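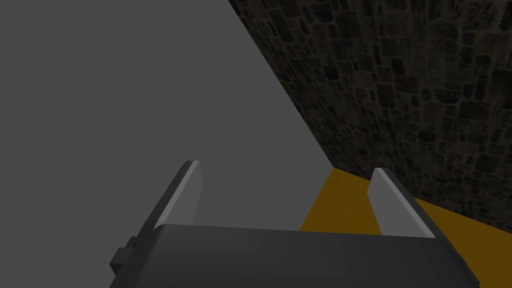

Drundbridge Winter Parade – Band and Dance Float
Pre-Departure Inspection, Dec 23, 2021

Trailer and hitch
1. Coupler locked, pin in. OK.
2. Safety chains crossed under tongue. OK.
3. Tire pressure, all four. Left rear low, refilled. Recheck at staging.
4. Load with performers and drums: 1,065 lb. Under the plate rating.

Dance deck
5. Deck screws flush. Two raised near the rear step, driven down.
6. Handrail height 40 inches, no movement when pushed. OK.
7. Non-slip strips. One lifting at the front corner. Replace before boarding.
8. Skirt clear of tires and exhaust. OK after trimming.
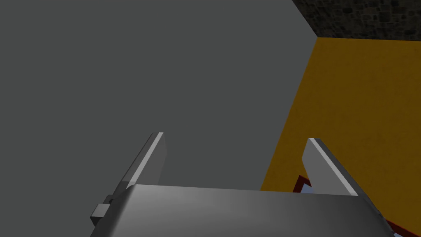

Can dancers stay on the deck while the float backs into the lineup?
Everyone gets off before the tow vehicle goes into reverse, and boards again once the wheels are chocked.

Sound and power
9. Generator strapped, fuel cap tight. OK.
10. Cables taped at walkways. Tape missing behind the Eltik speaker. Fixed.
11. Extinguisher charged, within reach of the deck lead. OK. 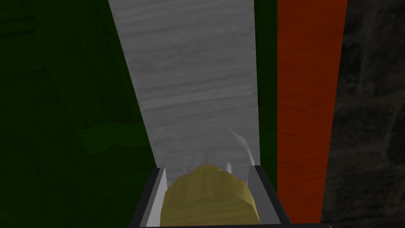 Props and scenery
12. Loose props are the main open item. Flat-bottomed pieces pass with one strap. Rounded pieces need a different hold – a domed, lumpy top like that of the olive-yellow object between the light gray fingers gives a single strap little to bear on. Use side blocks and a cross strap. Tug test each piece from both directions. Two failed and go in the chase van.

Route
13. Lowest overhead line at Gallton Street, clearance confirmed with arch lowered.
14. Walking band stays behind the rear cone, about 59 feet back.
15. Bugti Hill: dancers seated until the bottom.
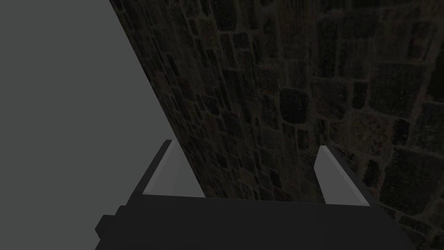 Shabnam Jatoi: The seated section on Bugti Hill needs a clear signal. In May the back row could not hear the call over the drums and stood up early. Please add a whistle.

Added as item 16: one long whistle for sit, two short for stand. Deck lead carries the whistle, driver's spotter carries the spare.

Status: cleared to move once items 3 and 7 are signed.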